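Notes for talk - Friday, August 15, 2025
Village halls session, after lunch slot. 22 mins, then questions. Keep an eye on the clock at the back.

OPENING
Morning / afternoon all. Thanks for having me over to Trerkosley. Roads fine, parking not fine.
Say who I am - keep it short. I look after bookings and the building side at Bivedar hall. Not an electrician, not a lawyer. Done it for long enough to have made most of the mistakes.
Subject is storage. Groan here. Wait for it.
Ask for hands - who has a cupboard in their hall they don't have the key to? Who has one they have the key to but don't want to open?

WHY STORAGE
Everybody wants to talk about roofs and heating. Grants for roofs, grants for heating. Never seen a grant for a cupboard.
But look at the complaints book. Ours had 66 entries over one winter and more than half were about things being in the wrong place. Chairs in front of the fire door. Badminton net gone. Somebody's tea urn used by somebody else and put back with scale in it.
The roof got two.
People fall out over shelves. Had a playgroup and an art class not speaking from January right through to Easter over one shelf. A shelf!! About as wide as this lectern.
(check if there is a lectern)

WHAT WE HAD
Three cupboards, a loft, and under the stage.
Cupboard one - chairs, supposed to be. Chairs, plus flower arranging, plus a Christmas tree in its stand.
Cupboard two - locked. Opened it in the end with the locksmith. Curtains. Good ones, from before the new windows, so no use.
Cupboard three - cleaning things, with the fuse board behind them. Had to move a mop bucket to get the lights back on. Say this slowly, it's the bit that worried our insurers.
Loft - ladder only. Don't put anything up there you'd want at short notice. Don't put anything up there over the age of sixty either, that was my old joke, see if it's that kind of room.
Under the stage - the good trolley space. 90 stacking chairs go under ours if the trolleys go in the right way round. If one goes in sideways you get 66... no, don't say that number again, confusing. Just say "a lot fewer".

THE CLEAR OUT
One Saturday. Everything out onto the hall floor. All of it.
Masking tape on the floor, one square per group. If it's yours, put it in your square. If it isn't in a square by teatime it goes on the long table at the end.
Warn them all by letter AND email AND a notice on the door. Somebody will still say they weren't told.
Long table stays up two weeks. We said one, gave in.
What was left went to the tip or the charity shop. Kept a list of all of it with dates. Keep the list. We've needed it twice, once for a slide projector and once for a box of tambourines.
Skip cost more than we thought, get the price for a proper mixed load, not the one on the leaflet.
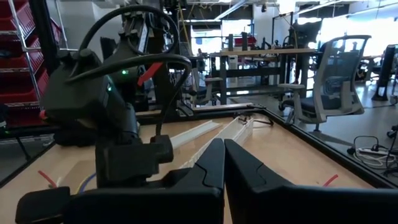
Cables next. Every hall I've been in has a cable problem and it's usually the same one, which is that all the leads live in one box and come out as a single lump. Extension leads, kettle leads, the one for the hearing loop, a telly aerial from years back. Rule we ended up with - one lead, one hook, and the hook has a label with what the lead is for. Big loops, loose. Look at the thick black cable in the picture, that wide arc it makes over the top. That's the sort of curve you want, give it room. Don't wrap it round your elbow and yank the end through, it's how they get a kink in the same place every time and that's the place they go. Anything with a split in the outer covering comes out of use the same day. Cut the plug off before it goes in the bin or somebody kind will fish it out again.
(Pause. Drink of water.)

Testing - we get all the portable stuff looked at by a proper person. Don't give a figure for how often, it depends what it is and who uses it. Tell them to ask whoever does theirs. Groups bringing their own kit need to be told whether it's covered or not. Put it in the hire agreement, one line.

SHELVING
We bought the Risberg units, the metal ones with the adjustable shelves. Other people will tell you different, fine. What I'd say -
Measure the door, not just the wall. We didn't. First lot had to be put together inside the cupboard with two people breathing in.
Fix them to the wall. All of them. Even the low ones, kids climb.
Bottom shelf off the floor by a hand's width so you can get a broom under. Also our cupboard three gets damp after heavy rain.
Heavy at waist height. Light up top. Nothing glass above your head. The WI had forty jam jars up there... move on.
Whole lot came to 700 pounds including the fixings, and the hooks were on top of that. Paid for it out of the summer fair and a bit of the reserves. People ask, so have it ready.

WHO GETS WHAT
This is the hard bit and I've left it too late in the talk again.
Three ways I've seen it done.
First come first served - what we had. Groups that started a long time ago have everything, new ones have a carrier bag behind the piano.
Charge by the shelf - Rao hall does this. Small yearly charge per shelf. Works well for them, they found half the groups didn't want a shelf after all once it cost something. We talked about it and got shouted down.
By how often you meet - what we do now. Weekly groups get a full shelf. Monthly get half. Once a year get the loft, or take it home.
Write it down, whichever. Put it on the inside of the cupboard door where they'll see it. Review it every January when the bookings are renewed so its not personal.
Allow for the one exception. There is always one. Ours is the bowls club mat, which is longer than any cupboard we own and lives behind the stage curtain. We've made our peace with it.

LABELS
Big letters. Black on white. Not joined-up.
Label the shelf, not the box. Boxes wander.
Photo of how it should look when it's tidy, stuck up at eye level. Best thing we did and it cost nothing. When the Scouts stack the tables they look at the photo, they never once read the sheet.
Redo when they go yellow.
Name of group and a phone number on each shelf. Ask before you put the number up, some people mind.

KEYS
Short bit, cut if running over.
Know how many there are. We didnt.
Changed the locks on all three cupboards to one key, caretaking key separate for the fuse board side. Signed for in a book.
Key safe by the back door - change the code when a group leaves. We forgot for a good long while.
Don't write the code on the wall next to the key safe. (Laugh here, but two halls have told me they do.)

FIRE ROUTES
Don't skip this one even if late.
No storage in corridors, on stairs, or in front of exits. Not for an hour, not "just while we set up".
Painted yellow box on the floor outside our fire door. Looks ugly, does the job. Parents park buggies right up to the line and not over it, never understood why a line works and a sign doesn't.
Gas bottles - not in the building. Paint - same, unless you've a proper metal cabinet.
Check with your own insurers, theirs may say something different to ours. Do it in writing.

WHERE WE ARE NOW
Complaints book a lot thinner. Still getting the urn.
Playgroup and art class now share a shelf unit, one either side, with a bit of board down the middle. Talking again, mostly about the board.
Cupboard two has slipped already. Somebody has put a rolled carpet in it and I don't know whose. If it's anyone here please see me after.

HANDOUTS
Sheets at the front - floor plan, the shelf rules, the wording for the hire agreement. Take the wording and change it, you don't need to ask.
Floor plan is out of date by one radiator.

QUESTIONS they'll likely ask
Mice - plastic boxes with lids that clip, no cardboard, no food, and that includes the raffle chocolates.
Outside shed? - we looked. Ask the planning people first, and think about who walks out to it in the dark with a stack of chairs.
Pianos - no idea, sorry. Ours doesn't move.
What if a group won't shift their stuff - letter, then second letter with a date in it, then move it yourselves with two of you there and write down what you moved.

Collect my extension lead before I go, blue tape on the plug.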